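Last updated: 26 Apr 2022

How to pack a school backpack so it stays light

I pack a small backpack every school morning, and after two years I have an order that works well for me. It takes a few minutes if you prepare in the evening.

1. Empty the bag completely. Turn it upside down over the table and shake out the crumbs and old papers.

2. Put the heavy books in first, close to the back side. Our reading book has 152 pages and it always goes there.

3. Next come the soft things, like a sweater or gym socks. Fill the gaps with them, but do not push hard – the zipper will suffer.

4. Keep the front pocket for small things only: tissues, a bus card, a snack.

5. Lay the backpack flat on the table and bring the shoulder straps together near the lower end. Check that no strap is twisted, and look if the reflective strips on the sides are clean. In December the mornings are dark and these strips are important.
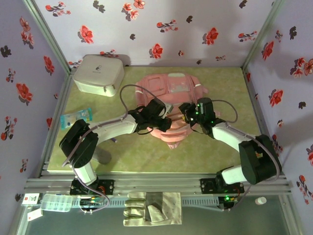 6. Lift the bag by the top handle and hold it for a moment. If it pulls to one side, move one book and try again.

Contact | © 2022 Durnurdale Home Pages | Back to top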